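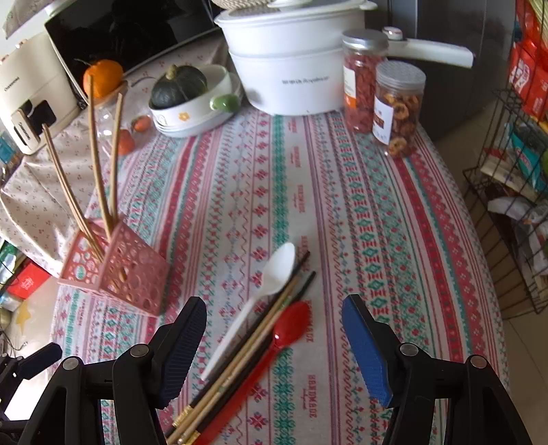

Dear all,

Thank you to everybody who answered my first question about chopsticks. I have now read all the replies and I went through our own kitchen at the weekend, so I can give a better report than in January. I put everything on the long table first, because in the drawer I could never see what belongs together. The plain wooden chopsticks are the largest group, and most of the trouble. The dark ones with the gold-colored decoration at the end are easy to match, I only need to look at the end of the handle. With the light wooden ones I have to put two side by side on the cloth and compare the length and also the thickness at the tip. The pink basket with the holes is the one I asked you about, and for now I am keeping it.

Rafsan Mridha wrote:

> I would not keep wooden chopsticks in a closed drawer at all,
> and not in a cup without holes either. In our house the bottom
> ends became gray in one rainy season. We now use an open basket
> and it stands on the table where the air can reach it. Also I
> would separate the spoons, because children pull out a spoon and
> three chopsticks come with it. How many pairs do you really use
> in one week? We had more than 100 single sticks and we eat with
> 6 pairs.

Rafsan, you are right about the drawer. Ours is from Trasa, it is deep and closes very tightly, and the wood inside had a smell which I did not like. The sticks which smelled I have thrown away. I did not try to save them with vinegar, as one member suggested, but thank you for the idea.

About the spoons I am not so sure. We have the white plastic one and the red one, and both are light and not very long. If I make a separate place for them, then I have one more thing standing on the table, and there is already not much space because the vegetables also live there. So my plan is to put the spoons on one side of the basket and the chopsticks on the other side. I will write again if this does not work with my children.
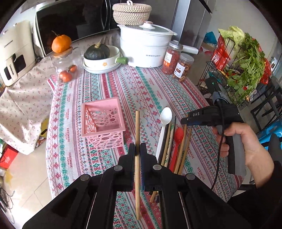

The basket and the utensils, with the steamer pot behind.

You asked how many pairs we use. On a normal day it is four, and when my sister's family comes it is 10. I have decided to keep the 10 pairs and a few single ones for cooking. A chopstick without a partner is still good for mixing eggs or for testing if the pumpkin is soft, so I do not throw it away if the wood is smooth.

Two questions are still open for me:

1. Does somebody oil the plain wooden ones? My neighbor uses the Dretidel oil for her cutting boards, but I do not know if it is suitable for something which goes in the mouth.

2. Is it correct that the tips should stand up and the handles down? In my mother's house it was always so, but at my work canteen in Cevstead they do the opposite.

I would be grateful for your experience, also if it is different from mine.

With kind regards,
Wanigasekara household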